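22/06/2019
Posted by Fular Wardrobe Notes

1/ I sold four handbags this spring and kept two. A few of you asked how I decide what goes and what stays, so I'm putting it all in one thread.

2/ The two that stayed are a black top-handle bag and a tan crossbody from Brito. The crossbody cost me $222 new and I have carried it most days for three years. The corners are a bit rubbed but the strap is fine.

3/ The first one I sold was a small evening bag. I wore it to two weddings and it didn't fit my phone after I got a bigger phone. It went for $59 with the dust bag and the care card. Without those I think I would have gotten less.

4/ Keep your dust bags. Keep the receipt too, even a faded one. Buyers ask for it nearly every time, and a photo of it in the listing saves a lot of back and forth.

5/ The second was a Skarnis bucket bag in dark green. I liked the color a lot and never liked the bag. The drawstring worked loose while I walked and I was always pulling it shut on the bus. If you are annoyed by a bag in the first month you will still be annoyed in the second year.

6/ On cleaning before a sale: dry soft cloth first, then a very small amount of leather cleaner on the bottom of the bag to test it. Wait overnight. I skipped the test once on a suede trim and it left a pale ring that I had to mention in the listing.

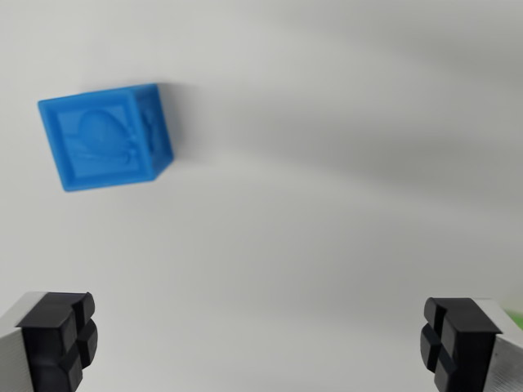

7/ Smell matters more than people think. Perfume is the usual problem. I air a bag out for a week with the flap open before I list it, and I say in the text if I wear perfume. One buyer sent a bag back in April over exactly this and she was right to.

8/ Pricing. I look at what the same bag sold for, and ignore what people are asking. Asking prices on the Brito totes are all over the place, but the sold ones sit close together. I list a little above that and take the first fair offer.

9/ The third bag was a structured work tote from Varnonholm. Lovely leather, far too heavy. With a laptop in it I was leaning to one side by the time I got to the office. Listed at $99, sold in two days to someone who drives to work.

10/ Someone asked about consignment shops. The one I tried in Varnonholm kept 30 percent and wanted the bag for three months. Fine if you hate writing listings. I don't mind it so I do it myself. Read the part about markdowns before you sign - mine could cut the price after four weeks without asking.

11/ The fourth was a canvas weekend bag with a broken zipper pull. I replaced the pull with a plain brass one from the craft store and said so in the listing. It sold for less than I hoped, but it was taking up a whole shelf.

12/ Storage for the two I kept: stuffed with old T-shirts, handles up, not touching each other. Newspaper can mark a light lining so I stopped using it. No plastic bags. The black one came out of plastic sticky one summer and it took a lot of wiping to fix.

13/ A question from the replies: no, I am not buying another one right away. I have wanted a burgundy shoulder bag for almost a year, and if I still want it in the fall I'll go and try one on in person. I want to check the strap length with a winter coat on, which is where I got it wrong with the green one.

14/ I'll do shoes next - mostly resoling, and which boots were worth it. Send me questions about heels if you have them, although I own very few.

Contact | © 2019 Fular Wardrobe Notes | Back to top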